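Open House at the Skurkside Rooms

I got to Skurkside just after 3, when the doors opened, and the first thing I heard was Dzifa Bawa running scales on an upright piano in the hallway. What a way to come in! The studio opens to visitors every December, and I had wanted to go ever since I wore out my copy of Dimside, the record she made there.
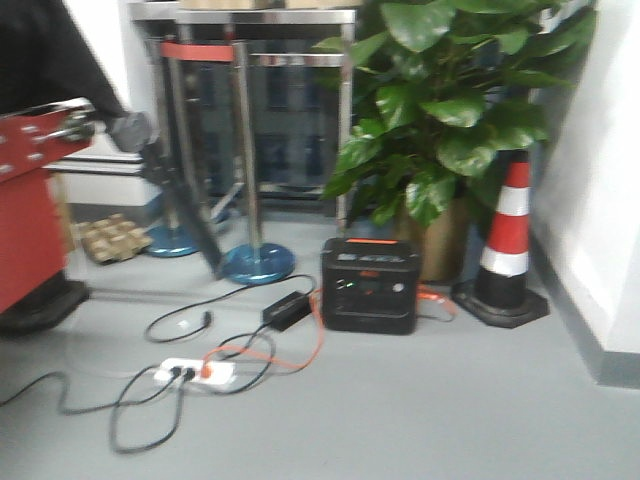
She played us the title song twice, once alone and once with Imad Daher on frame drum, and the second version ran faster and looser than the one I know. He kept grinning at her over the drum. I could have listened all afternoon.

Then we squeezed into the control room, where Imad played the raw vocal takes from their next one, Bataineh.

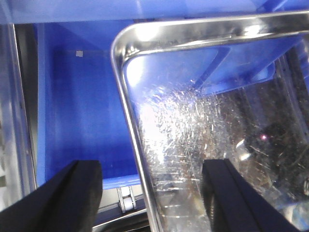
Page 44

The low harmony on the chorus is his, sung very close to the microphone — you hear every breath. Dzifa wants to leave the breaths in and I hope she does.

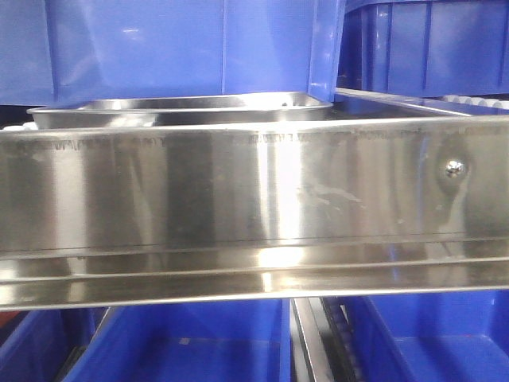
Upstairs they were selling the new single, Pidia, on 45, in a pressing of 500. I bought one for me and one for my sister, who sings alto and will want to argue about the bridge.
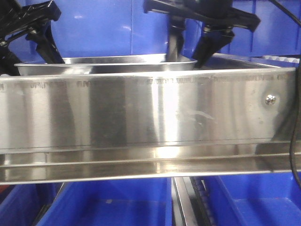

The last set was all requests. Somebody asked for a waltz and got one, with half the room humming along by the second verse. I missed my bus and didn't mind a bit.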